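Off-Season in Narholm

The last ferry from Sturkport leaves at 4 in the afternoon, and by December it is rarely full. Narholm closes most of its hotels after the summer, but the harbor inn stays open with 28 rooms.

Winter rates help. So does the quiet – you can walk the shore path to Lostow and meet only dog owners.

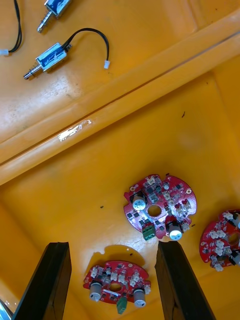 The path is flat for most of the way, then climbs 200 feet to the old lighthouse. Bring shoes with a decent grip. The bus back from Lostow runs every two hours and takes cash only.

For dinner, Ibarra on the harbor street serves fish soup and dark bread until nine. Book ahead on weekends.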